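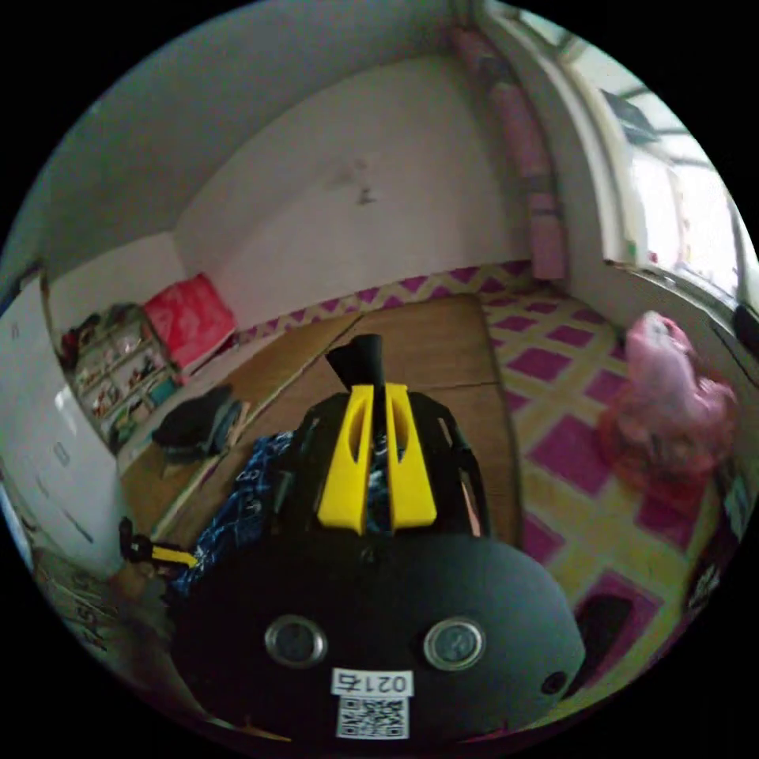 A reader wrote in to say that a grand jury does whatever the prosecutor tells it to do, and that talking to someone who sat on one was a waste of space. I read that part of the letter out loud to the former juror I went to see in Drullescombe, and she took it well enough.

"I thought the same thing before I went," she said. "I figured we'd be done by lunch."

She served 279 days on the county grand jury that looked into the Sundovier parking contract. The jury's report came out last December and ran to 171 pages, most of them exhibits. She can't talk about what any witness said or how anybody voted, and she didn't. She asked that her name be left out. What she could talk about was how the thing worked, and the report itself, which is public.

For anyone who didn't follow it, the city of Nurkosura gave Sundovier the right to run its downtown meters and two garages without taking other bids. The council approved the contract in one meeting. The report found that the city attorney's office had been asked for a written opinion and that no opinion was ever attached to the file. No one was indicted. The report recommended that the city put the contract out to bid when it runs out and keep a log of meetings between council members and vendors.

I asked her if coming back with a report and no indictments felt like a letdown.

"People ask me that at the grocery store," she said. "They want to know who got off. An indictment is one thing and a report is another. In this county we're allowed to write a report, and we wrote one. If you read it you'll know what we thought about how the contract was handled."

She hadn't read the contract before she was called. She said most of the first month went to getting everybody to the point where they could read it. There was a schedule of fees at the back that referred to another schedule, and it took two requests to get the second one. 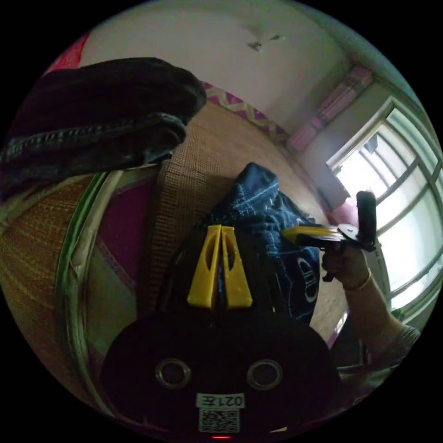 Navy-blue cloth with thin white lines, on a bed.

The report lists 27 witnesses. A few of them are marked as having appeared more than once, and the local talk at the time was that a second visit meant somebody was in trouble. She wouldn't discuss any of them. In general, she said, a person can be called back for boring reasons.

"Maybe a document shows up later. Maybe we ran out of time and there was a line of people in the hall. I'd see on television that so-and-so had been in there three hours, and what did it mean – well, we took a break for an hour of that."

The cameras bothered her more than she expected. The jurors came in through the side door on the Lu Street side, and for a while a crew from the station was parked across from it. They never filmed the jurors, as far as she knows. They were waiting for lawyers. She said she watched the same clip of a man carrying a box down the courthouse steps for weeks, every time the case came up, and she never did find out who he was.

I asked about the prosecutor, going back to the reader's letter.

"The prosecutor brings the case in, sure. Picks the order, asks most of the questions. But we could ask too, and we did. We asked to see the emails. That's in the report, so I can say it. It says 'at the request of the grand jury,' and that was us."

The emails made up a good part of the exhibits. There are 400 of them listed in the index, though only some are printed in full.

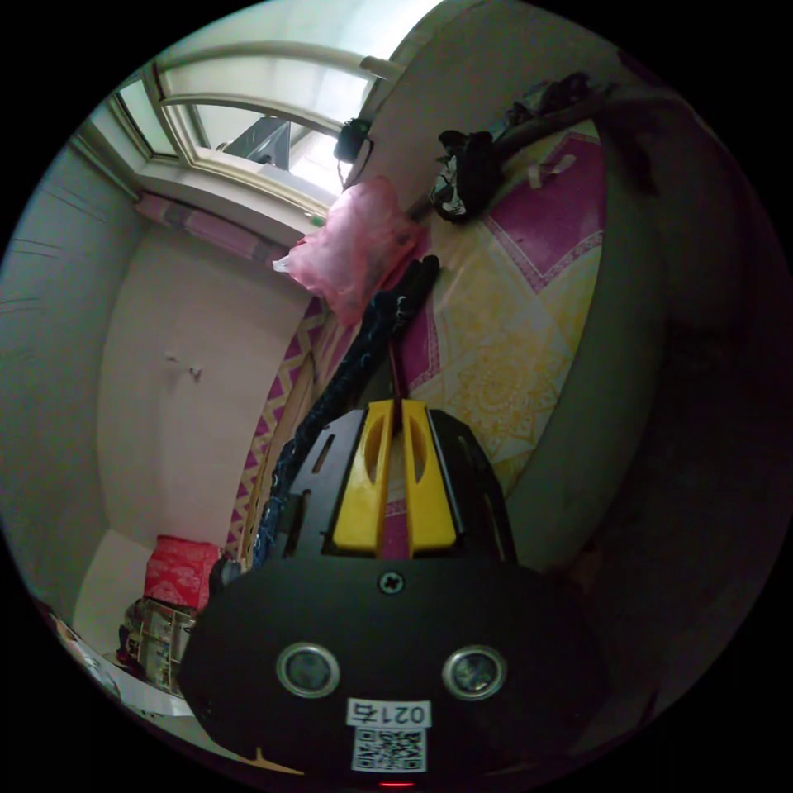 Some of the printed ones have lines blacked out, and she said the jury had no say in that. The judge went over the report before it was released. Sundovier was given a chance to file a response, and it did, four pages at the very end. It says the company followed every rule it was given and that the choice to skip bidding was the city's.

"I think people should read that too," she said. "It's short."

The council has talked about the meeting log twice since December and sent it to staff both times. The bidding rule hasn't come up. The contract has two more years on it. I asked if she'd been to any of the council meetings and she said one, in the spring, and she left before they got to the item.

She'd serve again if she was called, but she'd ask about the parking first. Jurors were paid mileage and a small daily fee, and for the first six weeks they had to feed the meters outside the courthouse themselves. They were Sundovier meters.

"I did bring that up," she said. "They gave us a permit after that."

The full report is at the clerk's office in Drullescombe and can be read at the counter. Copies are charged by the page.

Posted 31 August 2018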